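Manlow Home Cooks Swap Opens Its Doors Again in November

Good news for anyone in Manlow who loves to cook – the Home Cooks Swap is coming back in November, and this time it has moved into the big hall at Asell! Last year's swap drew 29 cooks and ran out of soup before noon, so the extra space is very welcome.

The idea is wonderfully simple. You bring four portions of something you made at home, and you go home with four portions of something else. Dalva Fagundes, who started the swap in her own kitchen, is bringing her black bean stew again, and she has promised to share the recipe with anyone who asks nicely.

New this year is a table for preserves, run by Henrike Brandes. She put up about 100 jars over the summer (plum, pear and a very good green tomato chutney) and would love some company on that table.

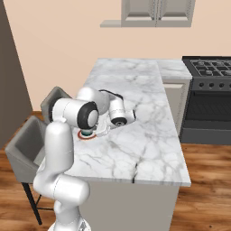

Doors open at 10 a.m. and the swapping starts half an hour later. Please label your dishes with the main ingredients, and bring your own containers for the trip home. There is no entry fee, but a jar by the door will collect money for the Durkuvwood food pantry, which hopes to reach $500 before winter. Kids are welcome, and so are first-timers – even if all you can make is toast and jam.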